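Kategorie: Über uns | Robotik & Lernen durch Vormachen

Hallo, schön, dass du da bist! Ich bin Giang Dương, und zusammen mit Fongchan Suwannarat habe ich Lilulside gegründet. Wir bringen Robotern bei, wie man Dinge anfasst, und zwar mit den eigenen Händen. Mit einem Handgreifer macht man eine Bewegung vor, die Kamera daran schaut zu, und aus vielen solchen Durchgängen lernt später der Arm in unserer Werkstatt in Susberg.

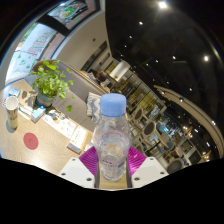 Flasche im Griff, Pothos im Hintergrund: Vormachen am Cafétisch.

Angefangen haben wir zu zweit mit einem Laptop und ziemlich viel Klebeband (das Klebeband ist geblieben!). Inzwischen sind wir 6 Leute, und unser erstes großes Projekt, Escobar, umfasst 700 Vorführungen, alle von Hand gemacht. Fongchan kümmert sich um die Greifer und druckt ständig neue Finger, ich sortiere Aufnahmen und trinke zu viel Kaffee.
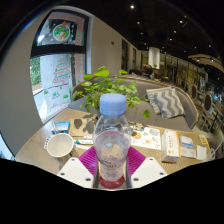
Muss ich programmieren können, um bei euch mitzumachen?
Programmieren brauchst du fürs Vormachen überhaupt nicht, eine Einweisung von 20 Minuten reicht, danach übst du einfach, bis die Bewegung ruhig sitzt.

Manche Aufgaben machen wir auch per Fernsteuerung, vor allem in Ratcombe, wo unser zweiter Arm steht. Das ist langsamer und geht ganz schön in die Schultern, aber man merkt sofort, was der Arm kann und was nicht.

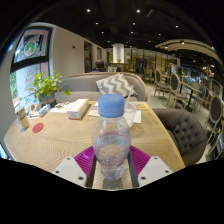
Am liebsten arbeite ich außerhalb der Werkstatt, denn ein Roboter soll später ja auch dort klarkommen, wo Menschen sitzen und Sachen herumliegen. Klare Flaschen mag ich besonders, die sind für eine Kamera richtig gemein: Durch Kunststoff und Wasser sieht das rote Etikett ganz verzerrt aus, und gleich hinter dem blauen Deckel steht noch ein durchsichtiges Glas mit Strohhalm. Fongchan findet Tassen schwieriger, darüber streiten wir seit Juni. Wenn du mitstreiten willst, schreib uns oder komm in Susberg vorbei, ab 10 Uhr ist fast immer jemand da!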